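How I Keep a Robot's Fingers in Good Shape

Hi! I work in the practice room at Bednárik, and my job is looking after one machine. We call it Jodden. Jodden is a gripper, the part of a robot that does the grabbing, and it has two fingers. You have ten, so you're already winning!

People often think a robot repair person spends all day under a pile of wires with sparks flying. I do get wires now and then. Mostly, though, I look after the fingers, because the fingers are the part that touches everything. Think about your sneakers. The tops can look almost new while the bottoms are worn smooth, and it's the same sort of thing with a gripper.

So what are robot fingers like? Try this. Put on a pair of thick mittens and pick up a spoon using only your thumb and the side of your hand. Tricky, right? You can't feel much, and you can't wiggle the spoon around to get a better hold. Jodden's two fingers slide apart and then slide together, and that's all they do. No knuckles, no fingernails, no crossing them for luck.

At the end of each finger is a pad. The pad is the bit that does the same work as the skin on your fingertips. It needs to be grippy, and it needs to be flat on the inside so it can press evenly against things. A hard, slippery finger would be hopeless with a shiny metal dish (imagine picking up a wet bar of soap with two rulers).

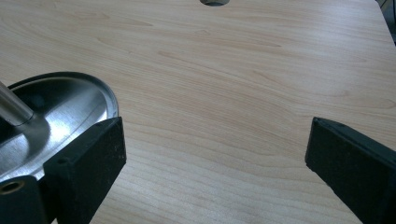 Jodden's black finger pads, open over the table. One is up against a shiny metal dish.

See the little light specks on the pads? Specks like that are exactly what I go looking for on my rounds. Dust is a pest! It gets between the pad and whatever the robot wants to hold, and the grip gets weaker. You can test this at home with sticky tape. Press a piece onto a dusty shelf, peel it off, and then try to stick it to a piece of paper. Not so sticky anymore.

My cleaning routine starts at 15 minutes past eight in the morning, before anyone asks Jodden to do anything. First I switch the power off. Then I wait until the light on the control box goes out, and I hang my red tag on the switch so nobody turns it back on while my hands are in there. Grown-ups who fix machines do this every single time, even for a tiny job. I've done it so often that I once reached for my tag before changing a light bulb at home.

Next I wipe each pad with a soft damp cloth and dry it with another one. I look for cracks, and for corners that have gotten too round. I run my thumb down the flat side too. If I feel a dent, I write it in the Birkus book, a fat green notebook where we keep all of Jodden's news. We're on page 43 now and there is jam on page 16. (Sorry.)

Screws come after that. If you look closely at the pad next to the dish, you'll find a tiny dark hole near one corner. That's a screw hole. There's a bigger round one on the block behind it, with a brass-colored ring of metal inside. I like that ring, it looks like a little gold coin! Every time a robot opens and closes its fingers there's a small shake, and lots of small shakes can loosen a screw, so I check that everything is snug. Snug means firm. It doesn't mean as tight as I can possibly get it, and I learned that the hard way with a snapped screw and a very long afternoon.

Last of all is my favorite part, the open and close test. I take my tag off, step back behind the yellow line, and turn Jodden on. The fingers go wide apart, then slowly together, then wide again. I'm watching to see that both of them move the same amount. If one lags behind, the robot could nudge a dish sideways when it's trying to hold it.

The last set of pads did 910 grabs before I swapped them, back in October. I kept one and it lives on my desk at Lorotberg, next to my pencils. It makes a pretty good eraser holder.

If you want to try my job, find some kitchen tongs and ask a grown-up if you can borrow them. Pick up a dry sock, then a plastic cup, then a grape. Now wrap a rubber band around each tip and try the same three again. Which one got easier?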